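3.2 Table setting and serving ware

The second group of arrangements concerns serving ware placed on a covered dining table. In contrast to the storage arrangements of Section 3.1, where items stand in fixed positions on a shelf, the table arrangements allow free placement and overlap. A layout was admitted to the Hebden set if it contained at least one tray, at least one item of a second color, and a patterned cloth extending beyond the ware on the near side. Of the 26 layouts prepared at the Grusitz site, 11 met all of these conditions and were retained for coding.

Trays were coded for outline, depth, surface finish and orientation relative to the table. Orientation was recorded as square, turned, or undetermined. The turned category covers any tray whose long side departs visibly from the direction of the table edge, and it proved the most difficult to code consistently, as the rounded corners of the trays leave only a short straight section from which to judge the angle. Coders were instructed to use the rim and to ignore the base. Figure 2 shows a tray coded as turned, with the finish recorded as glossy.
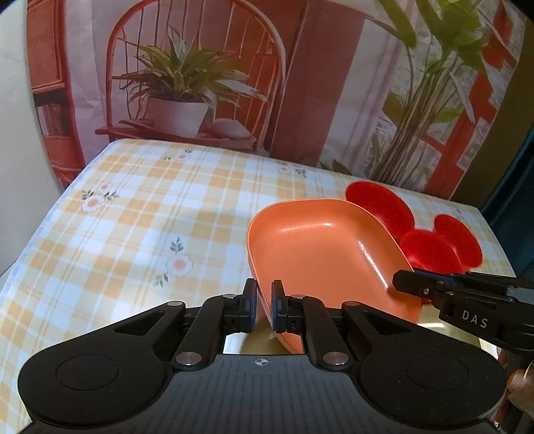
Plidness Papers in Domestic Environments, Vol. 3, No. 2

Figure 2. Orange tray on a checked and flowered cloth, with red rounded shapes adjoining its far right side.

Overlap between items was coded separately. The tray in Figure 2 is shallow, with sloping walls and a thin raised rim, and the rim conceals part of the middle red shape. A contact code was assigned wherever two outlines met, whether or not the items could be shown to touch. The red shapes illustrate a limit of this procedure: they may be separate bowls or the lobes of a single dish, and the coding sheet provides for both readings. Where the reading was unresolved, the shapes were entered as one group and excluded from the item totals — a conservative choice that lowers the totals for the more crowded layouts.

Color contrast between ware and cloth was assessed on a three-point scale. Saturated orange and red ware on a cloth of white, pale yellow and light orange squares was rated high, although the light orange squares share a hue family with the tray. Floral motifs were treated as part of the cloth and received no code of their own. Glare was noted in a free-text field. Bright reflections on the inner walls were common on glossy trays and, in the Tendside pilot coding, had been mistaken for a second rim. The instructions were amended in November to require that a rim be traced along the outer edge of the tray before any inner line was recorded.

Disagreements between coders were settled by joint review of the layout. Codes that remained in dispute after review were set to undetermined and carried forward to the analysis in Section 4 without weighting.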